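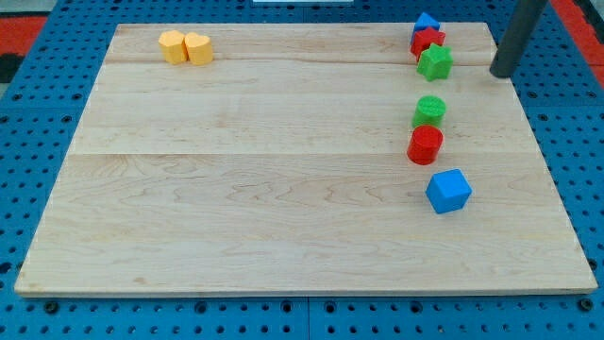

Question for people who make their own tabletops. I'm putting together a side table for the hallway and I can't settle on a finish. I've always used wiping varnish, but my brother-in-law swears by hardwax oil and gave me most of a can of Sundberg. The top is pale wood, maple colored, with wavy grain and a couple of faint seams where the planks meet, and I don't want it going orange on me. It will see keys, mail and the odd coffee cup. What would you use?
gatepost_ron

Forum > Finishing > Oils and Varnishes
3 minute read

marlow77
Hardwax oil. Two thin coats, buff off everything that doesn't soak in, leave it a day between. It stays paler than oil varnish and you can fix a scratch without stripping the whole top. I did our kitchen table with it and it has held up fine.

tbrandt
I'd go the other way. Hardwax is nice to touch but coffee rings are its weak spot, at least in my house. Water-based poly is the one that won't yellow. Three or four coats, light sanding in between. It looks a little cold on maple but you get used to it.

gatepost_ron
How cold is cold? I did a shelf in water-based once and it looked like plastic.

tbrandt
Depends on the sheen. Use matte. Gloss looks like plastic on anything.

Lutz Sauerland
What did you sand to? That matters more than the can. For hardwax I stop well before 800. If you go too fine the surface closes up and the oil sits on top and stays gummy. Some people go to 600 and then wonder why it never cures.

marlow77
I've gone to 600 with no trouble. Wiped it off properly, dry the next morning.

Lutz Sauerland
Then you were lucky or your shop is warm. I had a Hinrichs bench top stay sticky for 2 weeks in October. Took it back to 150 with the sander and started over.

marlow77
Could be the shop temperature and have nothing to do with the grit. Mine is heated.

oldmill_dee
Nobody has mentioned the underside. Whatever you pick, put it on both faces, same number of coats. I skipped that on a Urnolden pattern table (the one with the tapered legs) and the top cupped over the winter. You could slide a pencil under one corner.

tbrandt
Finish on the bottom slows it down but it won't stop wood moving. How was the top fixed to the base?

oldmill_dee
Screwed straight through the apron. Yes, I know. It has figure-eight fasteners now and it has behaved since.

gatepost_ron
I was planning on slotted brackets from Sturkico, the short ones. Any reason not to?

oldmill_dee
Those are fine. Leave the screws a hair loose and put the slots across the grain. Don't glue anything.

Lutz Sauerland
Agree on the brackets. Also do a test piece before you open a new can of anything. Use an offcut from the same boards, half hardwax, half water-based, and put a wet mug on each overnight.

gatepost_ron
I have an offcut from the long edge, so I'll do that. Leaning toward the oil for now, mainly as I already have it. I'll sand to 180 and stop there. Is the Sundberg still good if there's a skin on top?

marlow77
Cut the skin out, strain what's left through a paint filter, stir it well. If it's stringy throw it away.

tbrandt
And lay the rags flat outside to dry. Don't ball them up in the trash.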